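My sauerkraut has gone soft and slimy. Toss it or eat it?

Asked by Mituston, 3/10/08

I made my first batch of sauerkraut in August and it was lovely, so naturally I now consider myself an expert and have ruined the second one. Same crock, same recipe, same cabbage guy at the market. Six days in, the brine has gone thick, like egg white, and the cabbage bends when it ought to snap. It smells fine. Sour, a bit farty, the usual.

I used one big head, shredded by hand, and salt "to taste," as the book says. The book was written by somebody with better taste than me. The crock sits on top of the fridge where my husband can't complain about it.
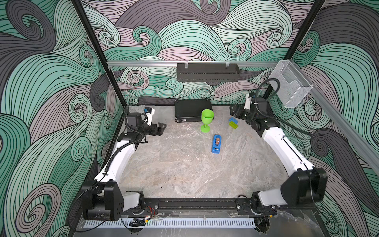 My questions are whether the slime is dangerous, and whether it can be saved or should go straight on the compost. I have read nine different websites and they agree on nothing except that I should buy something from them. My sister says to rinse it and shut up, but she also eats yogurt a month past the date. As for the look of it, the brine moves in slow curls when I poke it, pretty much like the swirling waves on that wallpaper, which is a nice thing in wallpaper and less so in lunch. No mold on top that I can find. I keep the cabbage pushed down with a saucer and a jar of water.

I'd like to get this right before I start on the second head, which is staring at me from the counter.

3 answers

Answer from Lorkier

Slimy brine is common when the kitchen is warm. Certain bacteria get going early and make that ropey stuff, and often it thins out again if you leave it alone somewhere cooler. On top of the fridge is the warmest spot in most kitchens, so there's your first suspect. Move it to a closet floor or the basement, something in the 60s, and give it another two weeks.

Second suspect is the salt. Please weigh it! Two percent of the cabbage by weight is the usual figure. I did mine by taste for years and every crock was a surprise, some of them the kind you talk about at Thanksgiving.
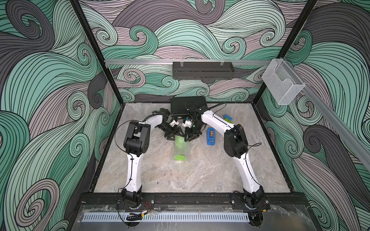

Yamila Ojeda wrote in to say that she had the same trouble with two crocks last year and waited it out. One cleared up in ten days and was good enough to give away. The other one stayed slippery and picked up a smell like old sponge, and she threw it out, crock lid and all, on account of having dropped the lid.

So that is my advice too. Wait, sniff, and if it turns pink or fuzzy or smells rotten, out it goes. Soft cabbage won't firm up again, though. You can cook it with pork and call it a family recipe.

Answer from Kedlow

throw it out, cabbage is cheap

also why are people paying for glass weights. a baggie full of brine does the same job. double it up in case it leaks, and use brine and not plain water or a leak will thin out your salt 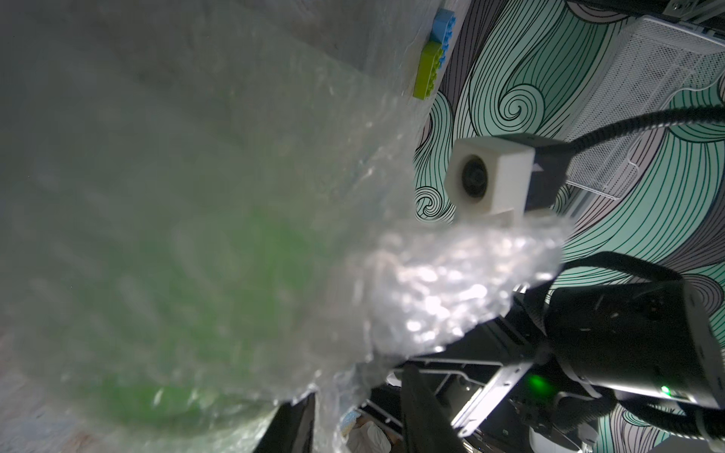 Bubble wrap, with something bright green behind it.

Answer from Vikas Bajpai

I'd split the difference between the two above. It's your stomach, and a dollar's worth of cabbage is a poor thing to be brave about. That said, I have eaten ropey kraut that recovered and I am still here, typing.

For the next one: pull off the outer leaves, core the head, shred it, then weigh what you have. 500 grams of cabbage wants 10 grams of salt. Do the sum for however much you've got. Use plain salt without iodine if you can find it, though I've used the ordinary stuff when the store was shut and the world kept turning. Squeeze it hard with your hands until it gives up its water, and then pack it down tight so the brine covers it.

Don't add sugar. Some old recipes call for it, and I did it once and got something you could have hung posters with.

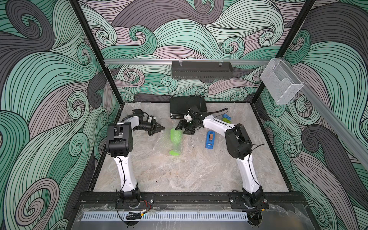
After that, leave it be. I know you'll want to lift the saucer every evening and have a look, and every time you do you let in air. Once a week is plenty. My own kitchen hit 92 one summer and I gave up on kraut till fall – made refrigerator pickles instead, which ask nothing of anybody. Start tasting after three weeks, and when you like it, put it in the fridge. Inside it this time.

Comment from Mituston

Moved it to the basement. Husband has found it.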